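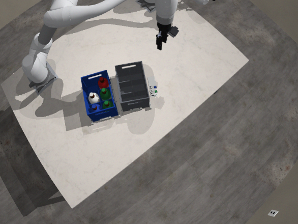 Chapter 6: When the Count Goes Wrong

12 shares · 3 comments

Every textbook on automation has to get around to trouble sooner or later, and I'm glad we've reached ours, because faults are where most of us did our real learning! The one we'll follow through this chapter came up in April at Clovstead, where a crate-to-crate transfer cell stopped at cycle 2372 of a planned 3000 with fault code 134. The controller believed its gripper was holding a bottle. The gripper was empty, and the arm had gone on to the next move anyway (slowly, thank goodness). 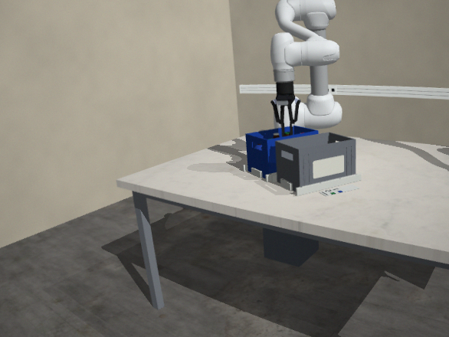 Figure 6.1. Gripper fingers reaching into the blue bin, with the gray bin alongside.

Before you read on, jot down which signals you would check first, and in what order.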